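Grasp planning software moves from pilot to general release at Luik

Luik has released version 2 of Atum, its planning and control software for multi-fingered robotic hands, to all subscribing workshops and training institutes. The release follows a pilot at the company's parts-handling laboratory in Pestville, where the software was used to pick, turn and set down small metal parts of mixed shape.

Atum sits between the camera and the hand controller. It takes a view of the work surface, proposes a set of grasps, checks each one against the reach and joint limits of the hand, and sends the chosen motion to the controller. The first version planned the whole motion before the hand moved. Version 2 keeps planning while the hand is on its way, so that the finger positions can be corrected up to the moment of contact.

"Thin parts lying flat have been the hardest case for our customers," said Areti Pappas, who leads the planning group at Luik. "A small error in the estimated height of the part is enough to put a fingertip into the table. The new planner treats that height as uncertain and closes the fingers accordingly."

During the pilot, staff recorded 3,583 grasp attempts, of which 3,367 ended with the part held and lifted clear of the surface. The remaining attempts were reviewed one by one by Siu-fong Tse and Yee-man Lau. Most were traced to reflections on polished metal, which led the depth estimate to place an edge too far from the camera. A correction for this fault is included in the release – it is switched on by default and may be turned off in the perception settings.

The perception component was retrained for the release with 2,047 newly labelled views of shiny and overlapping parts. Labelling was carried out in Pestville under the direction of Shobha Kotian. Subscribers who have trained their own part models will be able to keep using them, although Luik recommends that models built before December be retrained so that they can make use of the revised depth data.

Changes have also been made to the tooling. The log viewer now shows the planned and measured position of every finger joint on one timeline, and an operator can step back through a failed grasp without exporting the file. Joint limits, which were previously spread over several configuration files, are kept in a single hand profile. Profiles are checked when the software starts, and a profile with a missing or reversed limit will be refused with a message naming the joint.

The integration firm Vundell will provide installation support and has prepared a migration guide. Hok-lam Lau, technical manager at Vundell, said that the move to the single profile would need some care at sites running more than one model of hand. "We are asking customers to migrate one cell, run it for a full shift and then proceed to the others," he said. "The old files are kept in an archive folder, and the earlier version can be restored from there."

Luik has acknowledged several limits in the current release. Atum does not yet plan for two hands working on the same part, and it cannot regrasp a part without first setting it down. Soft items such as cloth and bagged goods remain outside its supported range. The company has logged 373 requests from pilot users and will publish its responses with the next maintenance update.

Version 2 is available from 2025-02-13 through the usual subscriber channel. Existing licences remain valid and no change in fees has been announced. Training sessions for operators will be offered in Pestville and online, and places may be booked through Vundell.
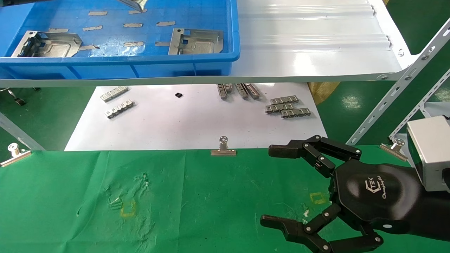
Can a site keep version 1 running in one cell while it moves another to version 2?

Each cell holds its own installation and hand profile, so the two versions can run side by side at one site. Logs recorded in version 1 will open in the new viewer, but the joint timeline is only shown for grasps recorded in version 2.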